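The snack box, and how to keep one

In the house where Indira Shenoy grew up there was always a tin on top of the cupboard, and children were not allowed to touch it. In her own flat she has done the opposite. The snacks live in a cardboard box in the sitting room, low enough for every hand, and she says fewer of them are eaten this way.

I was not sure I believed her, so in July I began a box of my own. A carton that has held 6 bottles is too narrow. You want a wide one, with the flaps left on, so it can be closed when guests come. My neighbour Levente Bakos cuts his flaps away, and his crackers go soft in two days.

Write on the box what it is for. A small label and a thick pen are enough, and it stops the family from filling it with chargers and gloves. Put the heavy packets at the bottom and the airy ones on top. I spent roughly 200 crowns on the first filling, which was too much, and half of it was the same salted peanuts.
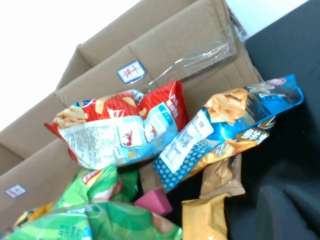
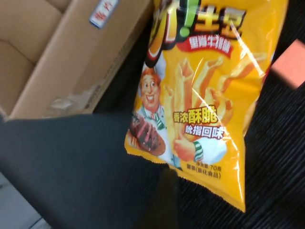
Potato sticks are my weakness, and I buy them mostly by the packet. A shop near the station sells snacks from China, and I go there when I have finished work at six. I cannot resist a cheerful one, such as the yellow bag with the smiling chef and his plate of steak. The bag is only 70 grams, a good size for one film and one person. Steak flavour on a potato sounded strange to me at first, but now I look for it before the plain salted kind.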